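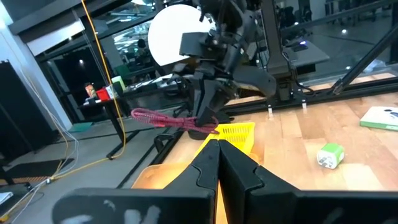 Relatos > Cuentos breves > Clolanden

Buscar en el archivo Escriba una palabra

El cable trenzado

A las siete de la tarde Iqra Warraich seguía en la oficina de Atel. Le habían pedido que dejara ordenada la mesa de madera clara antes del traslado a Bañez, y ella había dicho que sí sin mirar la mesa.

Empezó por los cables. El que más guerra daba era uno trenzado, rosa y rojo, enredado consigo mismo. Lo había comprado su hermano en un mercadillo de Clolanden y se lo dio el día que se marchó, con el cargador y sin explicaciones. Iqra lo había traído al trabajo en enero y desde entonces lo usaba todo el mundo.

La cesta amarilla era para lo que se iba a Bañez. Lo demás había que apuntarlo en una hoja. Apuntó un adaptador de corriente, blanco y verde. Apuntó una caja de los mismos colores y la agitó junto al oído antes de dejarla donde estaba.

—¿Te queda mucho? —preguntó Beltus desde la puerta.

—Los cables.

—Hay 28 cajas abajo y la furgoneta cierra a las ocho.

—Las furgonetas no cierran.

—Esta sí.

Beltus fue a la mesita negra a por su vaso rojo. Bebió un poco, puso mala cara y lo dejó otra vez. Luego se quedó mirando los escritorios del otro lado del cristal. Habían pasado nueve años allí y ninguno de los dos sabía quién vendría después. El alquiler había subido a 1.270 y el jefe lo había comunicado con una nota pegada en la nevera.

—Ese es el de tu hermano —dijo Beltus.

—Sí.

—¿Llama?

—En las fiestas. La última vez habló siete minutos de un coche.

Iqra buscó un extremo y tiró. El nudo se cerró más. Buscó el otro extremo y fue pasándolo por los huecos, despacio, como hacía su madre con las cadenas finas. Beltus bajó con dos cajas y volvió a subir. No dijo nada de la hora.

Cuando el cable quedó suelto, ella lo enrolló alrededor de la mano y lo puso en la cesta. Miró la hoja. Después lo sacó y se lo guardó en el bolsillo del abrigo.

—Eso va a Bañez —dijo Beltus.

—Yo también voy a Bañez.

Él cogió la cesta y bajó primero. Iqra apagó las luces del fondo, volvió por la hoja, que se le había olvidado, y tachó una línea en la escalera.

También en Cuentos breves
La llave del trastero
Ochenta escalones
Una visita de mi tía
El autobús de Clolanden
Pan para dos días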